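Frequently Asked Questions: The Lasmont Fair Treatment Pledge

Updated April 2019

What is the pledge?

The pledge is a short written promise that local employers, landlords and clubs can sign. It says they will treat people the same regardless of race, nationality, religion, gender, disability or income, and that they will answer complaints in writing. The full text fits on one page and is posted at the front desk of the Lasmont community center.

Who started it?

Daniyal Khokhar and Laiba Minhas wrote the first version after a series of neighborhood meetings on housing. Several people at those meetings had been told an apartment was taken and then saw it advertised again the next week. Daniyal still handles new sign-ups. Laiba runs the training sessions.

Who has signed so far?

683 individuals and 136 organizations. The organizations include shops, two property managers, a credit union, youth sports clubs and most of the businesses on Plattner Street. The list is printed fresh every July. Names are left off if the signer asks.

Does signing make me legally responsible for anything new?

No. You are already bound by federal and state civil rights law whether you sign or not. The pledge is voluntary and does not create a contract. It does ask for a few things the law may not require of you, such as posting your complaint process where customers and staff can read it.

What does an organization have to do after signing?

Name one contact person. Send at least one manager to a training session in the first year. Post the complaint process. Reply to any complaint within 11 working days, even if the reply only says that you are still looking into it.
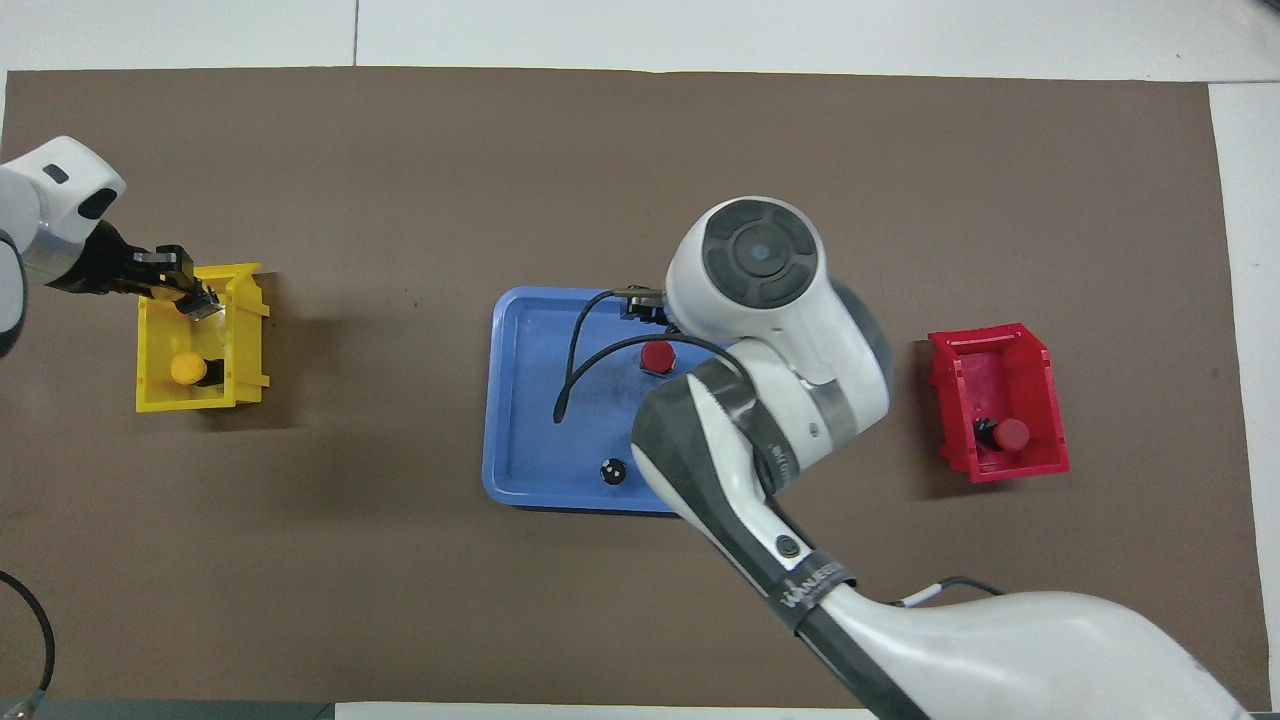
Small businesses with no separate manager can send the owner or any employee who deals with the public. If your whole staff is two people, one of them is enough. Tell us when you sign up and we will note it on your form.

What happens at a training session?

Sessions last two hours. The first half covers the basics of discrimination law and how bias can show up in hiring, renting and customer service. The second half is discussion of real situations with the names removed. You will not be asked to talk about your own life unless you want to. There is no test.

Is there a cost?

Training is free for individuals and for organizations with fewer than 11 employees. Larger organizations pay $136 per session, which covers everyone they send. Ask Daniyal if the fee is a problem.

I was treated unfairly by an organization that signed. What should I do?

Write down what happened while you remember it, including the date, the place and anyone who was there. Send it to the organization's contact person and copy us. If you do not get a reply in time, we will follow up. An organization that ignores two complaints is taken off the list.

Please do not wait for us if you are thinking about a legal claim. Deadlines for filing with a government agency can be short, and we cannot extend them or give legal advice.

Can I complain about an organization that has not signed?

You can tell us, and we will point you to the right agency or a legal aid office. We have no standing with non-members beyond that.

Are materials available in other languages?

The pledge and the complaint form are available in Spanish, Urdu and Vietnamese. We can arrange an interpreter for a training session with two weeks' notice.

Can a group outside Lasmont use the pledge?

Yes. Groups in Vurano and Irnus already use their own versions. Change the wording to suit your town, but please replace our name and contact details with yours.

How do I sign?

Pick up a form at the community center front desk, fill in both sides and leave it there. Forms are collected twice a month.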